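Kitchen > Tips > Gadgets and Helpers > Robot arms on trial

Before you sign up for Jelum's bench arm, clear your counter and measure it. The brochure says the arm suits "any kitchen". I had it for 39 days at $635 for the hire, and I'd argue with "any".

Jelum lets you rehearse a job in its simulator first. Do this, however dull it sounds. Run the approach with the gripper open and look at what the fingers would meet on the way down.
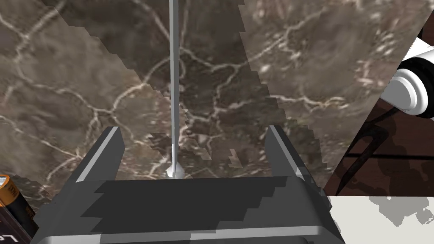 Open gripper over the brown marble, simulator view.

Thin things are the real test. Any arm can be made to look clever with a big soft sponge. Try your skewers and straws, and don't take the sales rep's word for it. If you have veined stone, pick the same sort of finish in the settings, as plain white tells you very little about your own kitchen.
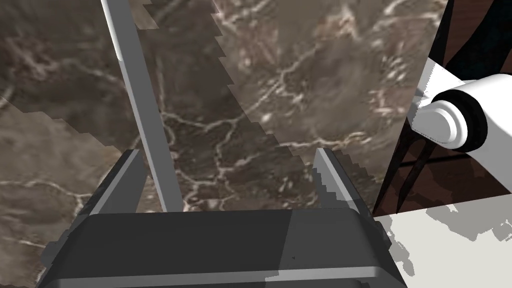
Slender grey rod, fingers still wide apart.

Tips for the counter itself:
- Keep plates back from the front edge.
- Leave a hand's width between bottles.
- Put round fruit in a bowl.
- Save each layout under its own name. The program overwrites the old one without asking.

The Urnow plan adds tableware layouts and brings the price to $1,075. I can't see where the extra money goes. A tea towel and two minutes still clear my counter faster.

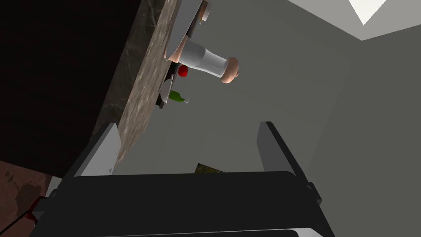
Dogbe wrote in to say the Urnow layouts were worth it for a galley kitchen, but that support took until February to answer one email, and by then the hire was over.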